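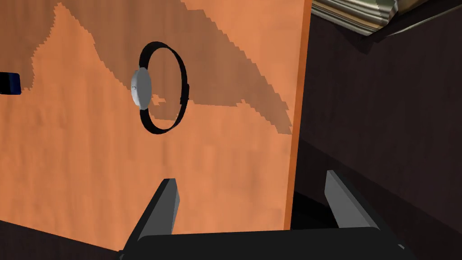

A Simulator You Can Rent by the Week

Small workshops often ask the same question before they buy a robot arm: can it pick up our parts? Until now the answer was expensive. You had to send the parts to the seller, wait, and then trust a short video made by somebody else.

Neltik, a software service from the Cotdale firm Mulligan, wants to make this step cheaper. The customer chooses an arm and a two-finger gripper from a list, puts objects on a virtual table and lets the arm try. I used it for 13 days, on an ordinary office computer, and my opinion is mostly good.

The object library has 80 items, and many of them are things from daily life. I spent the most time with the wristwatch. It is a difficult object for a gripper with two straight fingers. The strap makes a closed loop, there is open space in the middle, and the case is round. If the fingers come from the wrong side, they can push the watch away before they close. In my first session the arm finished 56 tries during one lunch break, and I could watch each of them again from the view of the gripper. This view is the best part of the product. You understand very quickly why a grasp fails.

The pictures are less impressive. Shadows have rough edges like stairs, and small details on objects are missing. Mulligan told me that speed was more important to them than beauty, and for planning work I agree. But if you want to train a camera system with these pictures, please test it also with real ones.

I have two complaints. Adding your own object takes too many steps, and the manual explains only half of them. Also, soft materials behave too stiffly. A workshop in Rerkthorpe that handles leather straps told me the same, and they still do their final tests by hand.

The rental includes 4 user accounts, and one can stop at the end of any week. Support answers by e-mail, usually on the same day. A new version with better soft materials is promised, but the firm did not want to give me a date.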